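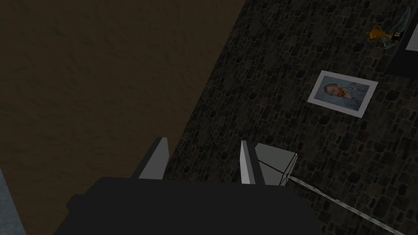 Search this site Enter keywords Go

Community Help > Civic Awards and Recognition

Nominating a neighbor for the Wavarcombe Civic Service Medal

Print this page | E-mail this page

Posted by Elness Residents Association

Our association wishes to nominate a member for the Wavarcombe Civic Service Medal. The nominee has run a food pantry and an after-school reading program for 18 years. The form asks for two supporting letters from persons "not connected with the service." Nearly everyone who knows the work well has either helped with it or received help from it. May a former client of the pantry write one of the letters? We would also like to know whether the nominee must be told before the form is submitted. The deadline is in August.

Posted by Kasprzak Community Foundation

A former client may write a letter. The rule excludes current board members, paid staff and relatives of the nominee. Persons who have received help in the past are not excluded, although the letter should state the connection plainly in its first paragraph. At least one letter should come from outside the program altogether – a school principal, a member of the clergy or a local business owner would be suitable.

The nominee should not be told. Nominations are held in confidence until the selection panel has met, and the city clerk then writes to each successful nominee to ask whether the honor will be accepted. Nominees have 12 days to reply. Names are not released before that reply is received.

Please note that the panel gives the most weight to specific facts. A statement that the pantry serves 44 households is of more use than general praise. Dates of service should be given by year, and any period of absence should be shown. Letters longer than one page are returned.

Posted by Wuneder Seniors Club

We nominated one of our members two years ago and were not successful. The form went in late in the afternoon on the last day and one letter was missing a signature. I would send it early. There is also a lunch for the people who are chosen, but guests have to be on the list.

Posted by Elness Residents Association

Thank you. We will ask the principal for the second letter. May an unsuccessful nomination be submitted again the following year?

Posted by Kasprzak Community Foundation

Yes. A new form is required, but the original letters may be used a second time if the writers sign and date them again.

Contact us | Copyright Wavarcombe Community Help | Back to top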